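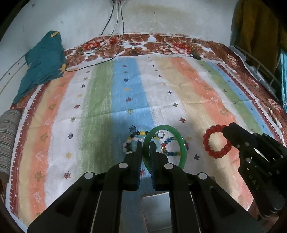
**Floarea Hodoroagă**, research engineer, Emitz

In March we tested our method Skikness on thin round things: bangles and bead bracelets. We recorded 300 demonstrations with hand-held grippers, one in each hand, and trained the policy again from zero. Before, it liked to close the jaws in the center of the ring, where there is only air. Now it goes to the rim much more often.

The glossy green bangle is still harder for it than the red beads. My colleague Sawsan Khoury thinks the bright highlight confuses the depth estimate. I am not so sure, and next I will try with the depth input removed.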